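Bathrooms by robot: what changes on the attendant team

From Wednesday the fittings team starts sharing part of its round with robots, and a lot of you have stopped by the office to ask what that means for rotas, pay grades and who gets called when a bottle ends up on the floor. This item covers what has been agreed so far. Where something hasn't been settled, it says so.

First, the background for anyone who joined after June. Menura runs serviced apartments for companies that put staff up for weeks at a time. Every apartment bathroom gets a reset between guests and a lighter visit during the stay. The reset is the long one. It covers the sink, toilet, floor, mirror and shelves, plus checking what the last guest left behind. The lighter visit is mostly tidying and restocking, and it's the part people have complained about for as long as there has been a suggestion box. It is repetitive, it is a lot of reaching, and it breaks up the day so that nobody gets a clear run at the resets.

Ukach, who supply the software and are handling the rollout, proposed starting with the sink area for that reason. The jobs are small and similar from one apartment to the next. Pick up what's on the shelf, wipe, put it back. Clear the basin. Check whether anything has run out. They did not propose starting with toilets or showers, and those stay with the team with no date set for changing that.

The work has been tried out in a mock-up bathroom before going near an apartment. The shelves there are stocked with the ordinary sort of things guests leave out, because a guest's toothpaste is a harder problem than our own supplies. Our own bottles are all one shape. Guests bring anything. Tubes that stand on their caps, bottles with pumps, boxes, cups, things with narrow necks that tip when they're nudged. A person sorts this out without thinking. A robot has to be set up for it, and a good deal of the effort this spring went into exactly that.
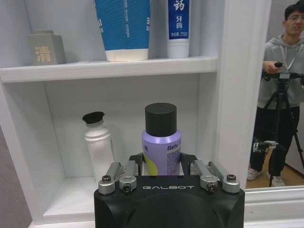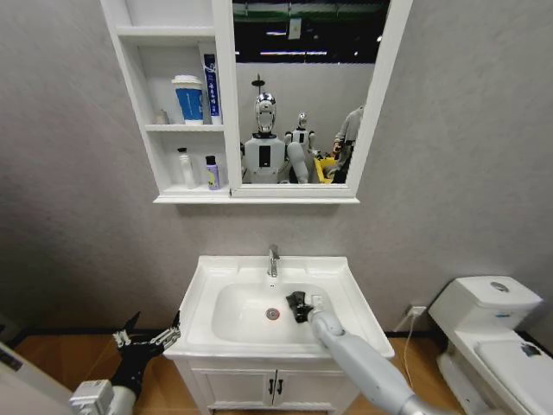 Sink and cabinet work, in the bathroom set.

Does this mean fewer attendants on each floor?
The number of attendants per floor stays at three through the end of the trial. Any change after that has to be discussed with the team before it is put on a rota, and that is written into the trial terms.

What does change is how the day is divided. At the moment each attendant has a mix of resets and lighter visits, handed out in the morning and then reshuffled all day as guests check out late or ask for things. Under the new arrangement the resets are given out first and stay with the person they were given to. Shelf and sink tidying during a stay goes on a separate list, and the robot works from that list in apartments where the guest has agreed to it. One attendant per shift is named as the lead for that list. The lead doesn't stand and watch. The lead checks the finished rooms, deals with anything the robot has left undone, and enters the reason on the tablet.

That last part matters more than it sounds. When the robot leaves something, it is usually because it couldn't get a safe hold or couldn't tell what it was looking at. If the lead writes "left bottle," Ukach can't do much with that. If the lead writes "tall bottle behind cup, no room to get in from the side," they can. Please take the extra half minute. Time for it has been built into the lead's shift, and anyone who finds it hasn't been should say so.

The lead role is paid at the senior attendant rate for the shifts you do it. It rotates. People who don't want it can take their name off the rotation without giving a reason, and it will have no bearing on anything else. So far most of the second floor has put their names down and most of the fourth floor hasn't, which is fine.

Consolacion Cabanatuan did the first stretch of lead shifts during the practice weeks, and we asked her how it compared with the usual day. Her answer was that it was less tiring on the shoulders and more tiring on the head. She said she spent the first few shifts checking everything twice, and then worked out which things needed a second look and which didn't. Items near the back of a shelf need one. So does anything standing close to the divider. Her other comment was that the tablet screen for entering reasons has too many pages. Ukach have that on their list, and a shorter version is due before the trial reaches the upper floors.

On training, there are two sessions and everyone on the fittings team does both, whether or not they plan to be a lead. The first is on safety and covers where to stand, how to stop the robot, and what to do if it stops by itself in a doorway. It takes place in the mock-up and everybody will press the stop control in person. The second is on the list, the tablet and the checking routine. Both are in paid hours. If your session falls on a day off, you can swap it or claim the time, and the form is the same one used for fire training.

Some rules that apply from the first day:

The robot does not enter an apartment while a guest is inside. If the guest comes back early, the attendant asks it to stop and takes over.

Medicines, glasses, contact lens cases, jewelry and anything electrical are left where they are. This was the rule for us before and it hasn't changed. If you see one of these on a shelf before the robot starts, mark the shelf as skipped.

Cleaning products are not handled by the robot during the trial. An attendant applies them and an attendant puts them away.

Do not move guests' things around to make the job easier for the robot. A few people did this in the practice weeks with good intentions. It hides the very problem we are trying to find, and guests notice when their things have been rearranged.

If something gets broken, it is recorded as equipment damage and not against the attendant on shift. The union rep asked for this in writing and has it. Guest compensation goes through the front desk the same way as always.

Several of you asked about recording. The robots carry cameras, which they need in order to work. The footage is used to find out why a task went wrong and to improve the setup. It isn't used for attendance, timekeeping or performance reviews, and team managers have no access to it. Ukach keep it for five weeks and then it is deleted, unless a particular clip is attached to a fault report. Anyone who wants to see a clip they appear in can ask the office. There was a question at the last meeting about what happens if footage is wanted for a dispute between an attendant and a guest. That hasn't been settled – it is with the legal people at Scanlon, and the answer will be printed in this newsletter when it comes.

Guests will be told through the welcome sheet, and they can say no. Saying no doesn't affect what service they get; the apartment just goes back on the attendants' list. We don't know yet how many will refuse. If it is a lot, the lists will be uneven between floors and the morning handout will have to be adjusted, so expect a few untidy days at the beginning.

There has also been talk about hours. Restocking and tidying have always been where people picked up extra time late in the week, and some of you rely on it. The agreement is that contracted hours stay as they are and that the overtime budget for the team is kept at the same level during the trial. It will be moved toward resets and toward the deep cleans that keep being postponed. The grout in the older units has been waiting since last year, and so have the extractor covers. If you usually take Friday extras and don't see any on offer, talk to the office before you assume they've gone.

Equipment-wise, the charging point is in the old linen room on the ground floor. The linen cages have moved across the corridor, next to the service lift. Please don't park carts in front of the charging room door. The lift will be booked for the robot for short periods in the morning and the times are posted inside the lift. Maintenance calls go to Jullo on the number taped to the tablet case, not to our own maintenance desk, who have asked us to repeat this.

The trial covers the second floor first, then the third, with the others to follow if the reports are good enough. Good enough has been defined as a finished-room check that passes at the same rate as ours, with no increase in guest complaints. The target is 4000 shelf and sink visits before any decision is made on keeping it, which at the planned pace takes us well into the fall. Results will be posted on the board outside the break room every other week, including the poor ones.

Sign-up sheets for the training sessions are on the same board. If you work nights, there's a separate sheet in the night office with later times on it. Questions that come in before the next issue will be answered in it, and you can leave them unsigned in the box.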